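Chore Station Inspection - Table 5, Fabric Spread and Fold
Site: Fondine, ground floor
Inspector: Tia Treloar
Month: September
Result codes: OK / FIX / WAIT

1. Walkway clear on all sides of the table
OK. Keep it that way. The person working the station steps backward when a corner comes up wrong, and does not look first.

2. Cables routed away from feet
FIX. Tape down anything that crosses standing space. I wrote the same thing last time and was told it was "on the board." I have seen the board.

3. Emergency stop on the Trimorura arm, tested under load
OK. Stopped in one press. It was moving so slowly that I had to ask whether it had.

4. Arm keeps to its marked zone
OK. Limits hold. The zone is generous for a machine whose best run so far is 11 folded dish towels in a shift, two of which I would call folded.

5. Pinch points, hand-held grippers
OK with comment. Fingers open and close freely, no chipped edges. Do not test the grip on your own thumb. Do not test it on a coworker's thumb either. This is now in the sign-in sheet, so please read the sign-in sheet.

6. Drinks off the work surface
FIX. A cup is a cup. It does not become equipment by standing near equipment.

7. Fabric free of pins, tags and loose thread
OK. Checked by hand, both sides.

8. Fabric laid flat before the automatic run starts
WAIT. The Shemweta software wants a smooth cloth with all corners down. A smooth cloth with all corners down is most of the job, so a human does that part and the machine gets the credit. Not a safety matter, but the form has a comments box and I am using it.

9. Time to complete one spread, machine only
WAIT. 35 minutes, then a fault. My mother does a king-size sheet during a commercial break.

10. Fault log up to date
OK. 119 entries since the last inspection, most of them "lost edge." Whoever typed "lost edge, lost will" on Sunday, please stick to the approved codes.

11. Unattended running
Not approved. Ask again when item 9 improves. The Pevia sales sheet says "hands-free laundry day" and I have asked for it to be taken off the wall by the door.

Overall: safe to continue with a person at the table. Could it do this in somebody's house yet? It could do it in somebody's house if that somebody stood next to it all afternoon. Items 2 and 6 to be closed before the next run.

Signed, T. Treloar

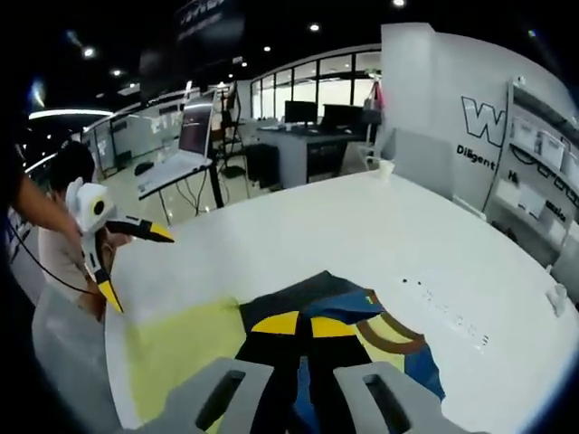 Item 8: cloth partly spread, folds and lifted corners still to be smoothed.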